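About Staltier

Most pages like this one begin with a passion. Somebody was passionate about cleaning products as a child, and then there was a garage. We don't have a garage story. Staltier tests cleaning products for a living, and we started doing it because the claims on the labels annoyed us.

You know the claims. Kills 99.9 percent of something. Lasts up to twice as long. Up to is a lovely phrase, since a thing that lasts no longer at all is still covered by it. We wanted to know what the bottle did on a greasy stovetop, and the bottle was never going to tell us.

What we do

We buy cleaners, cloths, sponges, brushes and detergents, and we use them on dirt that we make ourselves. Then we write down what came off. Our reports go to school districts, small hotels, diners and a few property managers who got tired of ordering by brochure. Anyone else can read the short versions on this site for free.

So far we have published 61 reports. In most of them the cheapest product in the group did fine, a result that has not made us popular at trade shows. In four of them we couldn't find a difference between the product and warm water with a bit of effort. Makers tend to write to us after those.

We don't hand out badges, seals or gold stars. A badge ends up on a box, and after that it's advertising. If you see our name on a package, please let us know, because we didn't put it there.

How the testing works

The dirt comes first. We have recipes for burned milk, soap scum, shoe marks, crayon, bacon fat and the gray film that builds up on handrails. They are dull recipes and they took a long time to get right. If the dirt isn't the same from one panel to the next, the test is a story about dirt.

Each product gets used the way its own label says, including the waiting time. Very few people wait the full ten minutes that a disinfectant asks for, so we also run a second round the way people really clean, in a hurry. We report both. The gap between them is often the most useful number in the report.

The person scoring the panels doesn't know which product was used. Three people score each one. When they disagree badly we run it again, and if they still disagree we say so in print.

We can't tell you whether a product is safe for every skin type or every pet. We can't tell you how a floor will look in five years, and we'd be suspicious of anyone who says they can after a week of testing. For smell, we only note strong or weak. Fresh is not a measurement, and neither is mountain.
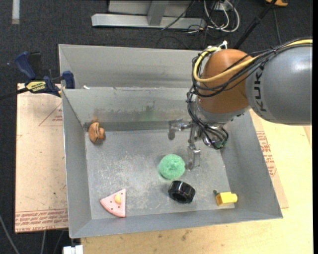 Who pays for it

Fair question, and one we'd ask first. Our buyers pay a yearly fee of 600 dollars, the same for a school district as for a diner. Makers can't pay us for a test, can't see a report early and can't ask us to drop one. We buy our samples off the shelf or from the same suppliers our readers use.

We do have ties, and you should know them. Witent rents us our building and also sells mops. Trikatex weaves the plain cotton cloth we use as our standard wipe, and we pay list price for it. Özkan prints our reports and has never asked to read one. We don't test mops from Witent or cloths from Trikatex. You may think that isn't enough distance. Some of our readers think so too, and they've told us at length.

When we get it wrong

Corrections go at the top of the report they belong to, with the old figure left in so you can see what changed. The worst so far was an oven cleaner we marked down after using it on a cold oven when the label said warm. We had to redo the whole group.

If you think a result is off, write and tell us what you used, on what surface and for how long. A photo of the label helps. Telling us that your grandmother swore by it doesn't, although we do read those letters.

Getting in touch

Use the form on the contact page. We answer mail in the morning, usually before ten, and we don't take sales calls.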